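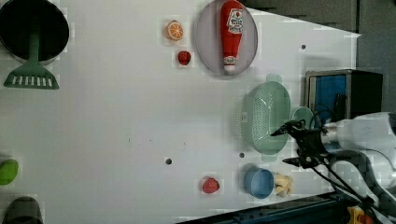 Play Kitchen Pieces, Brekke Collection

Linnea Myklebust began setting aside kitchen playthings in December, and the list now runs to 51 entries. This page covers the cooking group. The green slotted spatula is kept with the black pot, and the colander shares its light green with a small companion piece. Both are listed under entry 39.

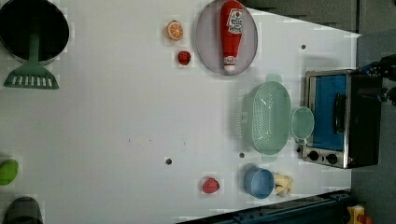

Joar Åberg wrote the entries for the food – five in all, fruit first. Corrections to names or dates can be sent to Aslak Lie at the Brekke office.

Page updated April 8, 2023.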